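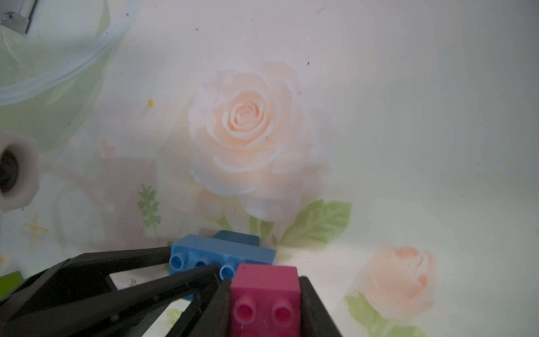
*Pink block in the gripper, blue ones waiting behind, on the rose cloth.*

**They've given our packing bench a robot arm and I don't know what my job is now**

Posted by **nodbridge_packer**, 24 January 2019

Hello all, long-time reader, first time asking anything. I work at a small firm in Nodbridge that puts together boxes of toy building blocks for nurseries and childminders. We send out 300 boxes on a good day and until this month every single one was picked and packed by hand, by us lot on the bench, chatting away with the radio on.

Now we've got an arm. It picks up a block, puts it where it's meant to go, picks up the next. We've all had a turn at looking after it, and my manager says that from March two of us will be "cell minders" and the rest will go over to checking and returns. Same hourly rate, she says, but nothing in writing yet.

I'm not against it! My wrists are shot after six years and I'd happily never snap another lid on. But when it's my turn with the arm I feel like I'm babysitting. I stand there, I put blocks out, I wait for it to get one wrong, I sort it out, I wait again. The shift goes on for ever. And you can't really talk to anyone because you're meant to keep your eyes on it.

So, two things. Has anyone been through this and did the job get any better? And should I be asking for something before March, like training or a different grade? I don't want to be the awkward one, but I don't want to sleepwalk into it either.

---

**Kandia**

Been there, though with jam jars and not toys. The first couple of months were dreadful, exactly what you describe, I used to do my shopping list in my head. It got better when they let us set the thing up ourselves. Before that we had to ring an engineer over in Fokville whenever the jars changed size and then sit about until he turned up. Once I'd been shown how to change the positions and slow it down for the awkward ones, I had something to get my teeth into, and I knew that machine's moods better than he did (he admitted it, too).

So yes, ask for training, and be fussy about what sort. "Training" at our place was first of all a video and a sheet to sign. What you want is someone standing next to you while you teach it a new pick, and then you doing it again on your own the day after.

Keep a notebook as well. Every time it drops something or grabs it squint, write down which piece and what you did about it. I had 616 entries by the time my grading came up and it was very hard for them to say I was only watching.

On the boredom, ask to swap every hour. We do one hour on the machine and one off, and the off hour is where the chatting happens. Took some nagging but they gave in.

---

**bench4life**

they did this at ours and everyone moaned and now nobody would go back. just get on with it

---

**Cao**

I'd push on the written part before anything else. "Same hourly rate" is fine as far as it goes, but look at what else hangs off your present job. When I moved from packing to minding I kept my rate and lost my piece bonus, which came to 969 pounds over the year, and I only noticed when I sat down with my payslips. Ask her straight out what happens to bonuses, breaks and overtime, and ask for the new job description by email. It isn't being awkward, it's a perfectly normal thing to want.

Don't write off checking and returns, by the way! I'd have turned my nose up at it as well, but the people I know who went that way get to move about and they see the whole order. If your wrists are bad, do find out how much lifting there is first.

One small thing I disagree with Kandia on: an hour was too long for me. We went down to forty minutes and I made far fewer silly mistakes.

---

**nodbridge_packer**

Thank you both, really helpful. I've started the notebook (three entries already, all pink ones) and I've emailed her about the bonus. Will ask about swapping once she's answered that.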